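Trernow Wearable Gripper Kit: Data Card, Soft Toys Set

Status: under review
Kit version: 6
Last edited: Thursday, May 16, 2024

The Trernow kit records hand motion for training pick-and-place robots. This set covers plush toys, handled at a round white table.
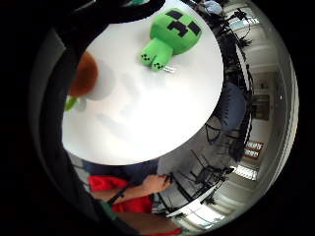
Can the kit be used without a robot?
A person wears it and does the task by hand. A robot is needed only to run a trained policy.

Contents
1,540 clips, of which 1,084 are for training and 339 for testing. The rest are held back for the final review.

Views come from the hand unit and from a fixed camera. Clips are stored in the Koubek format, one folder per clip. 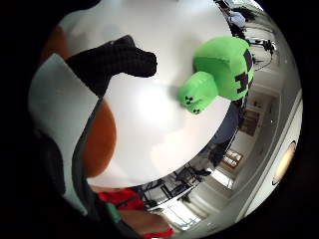 Fedham Robotics Evaluation Team

Setup took us most of a morning in January. The strap instructions were hard to follow and the glove runs small. Once paired, the unit kept its connection through a full session.
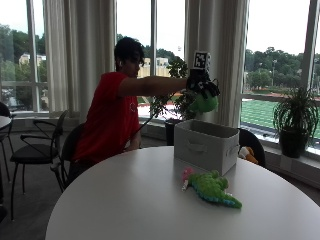
Marker tracking was good near the table and worse close to the windows. We would like a longer cable and a spare marker in the box.

Known issues
Close-up plush can fill most of the hand view.
The Revwood loader skips clips with no end time.

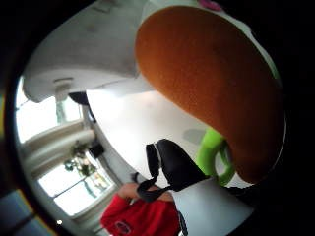 Hand view, orange surface at close range.

License: internal use until the review closes.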